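Grasano Pick Kit

The Grasano Pick Kit is a bin-picking package for robot arms, sold by Ornbridge as a bolt-on set and also as a monthly hire. It covers the gripper, hoses and cabling, the bin and the software. The arm itself is not included. First shown in June, on general sale from November 9, 2021.

Contents

Standard kit: one gripper, one open-topped bin, hose and cable set, fixing straps, software licence for a single arm. Clamps are extra. The larger set, sold as Grasano Plus, adds a second gripper and a spare cable set. Both come with a printed manual, 40 pages, English only.

Use

The kit is meant for mixed small goods – boxes, toys, household bits – lying in no set order. The bin goes on a table within reach of the arm and is fixed down or clamped. Teaching a new item takes 5 minutes according to the maker; reviewers have reported longer for soft or see-through goods. Brushes and other long items are gripped by the handle or head depending on how they lie.

Cabling runs outside the arm, strapped along it. Easy to get at for repairs, but needs slack at the joints and has to be checked at the start of every shift. Early manuals left this step out, it was added in version 4.

Hire service

Run by Nasr, a service firm working under contract to Ornbridge. Minimum term is 19 weeks. Price covers delivery, set-up and one return visit; further visits are charged seperately. Items can be sent ahead to be taught before the kit arrives.

Reception

Generally good on set-up and price. Complaints mostly about the loose cabling and the short warrenty on gripper parts. The rival Jumex set hides its cables under a sleeve but costs more and has no hire option. Ornbridge has said a sleeve is planned – no date given.

See also

Bin picking; Robot gripper; Jumex

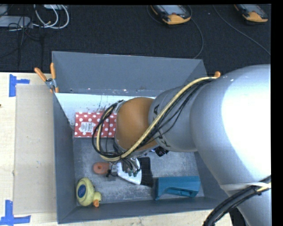
Arm and gripper over a bin of mixed items, including a rubber duck and a hand brush.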